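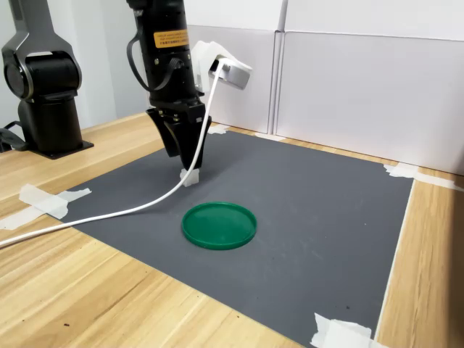

Svatopluk Beneš objected, when the first results were circulated, that a mat hides as much as it reveals: a pale piece stands out on a dark ground, but so does every speck of dust, and a reader who is asked to find the piece spends part of the time rejecting specks. We take the objection seriously, and the remainder of this section deals with it.

Figure 4. Small pale square piece at the surface of the dark gray mat, on the light wooden table. Faint scuffs and pale specks are present on the mat.

4.2 Surface and ground

The choice of ground has two effects on the handling of small flat pieces. The first is contrast. A white or off-white piece on honey-colored wood has a soft boundary, and under side lighting its edge can merge with the grain. On the dark mat the same boundary stands out (Figure 4). The second effect is direction. Wood grain gives the eye a set of lines that have nothing to do with the piece. In the bare-table condition, judgments of how far a square had been turned were biased toward the grain, and the bias was largest when the grain ran on a diagonal. A matte ground of even tone has no such lines.

The full set consisted of 3,000 placements, of which 1,000 were made on bare wood and the rest on a mat. Two mats were compared. The Cistus mat is dark gray and has a matte surface; the Felska mat is close to it in tone but has a slight sheen. Both were laid flat and left in place for a whole block. Both were taped down. Pieces that came to rest across the edge of a mat were excluded, as their two halves lay on different grounds and could not be assigned to either condition.

Wear was recorded separately. Scuffs on a dark mat are lighter than the mat itself and so lie on the same side of the contrast scale as the pieces. In practice the scuffs were faint and did not affect the position judgments. Specks were a different matter – a speck near a corner was at times read as part of the piece, which shifted the estimated corner outward. Ngân Diệp proposed wiping the mat before every placement. This was tried for one block and dropped, as wiping left streaks that took longer to fade than the interval between placements allowed. The mat was instead wiped at the start of each block only, and 18 placements with a speck touching the outline were removed from the analysis by hand.

With those placements removed, Beneš's concern holds for search time but not for position. Readers were slower to find the piece on a worn mat than on a new one, and no less accurate once they had found it. Whether the same is true of dark pieces on a pale ground was not tested. The sheen of the Felska mat is treated in the next section, together with the lighting.

Contact: Rostislav Říha, Tramden | © Tramden, Feb 8, 2024 | Back to top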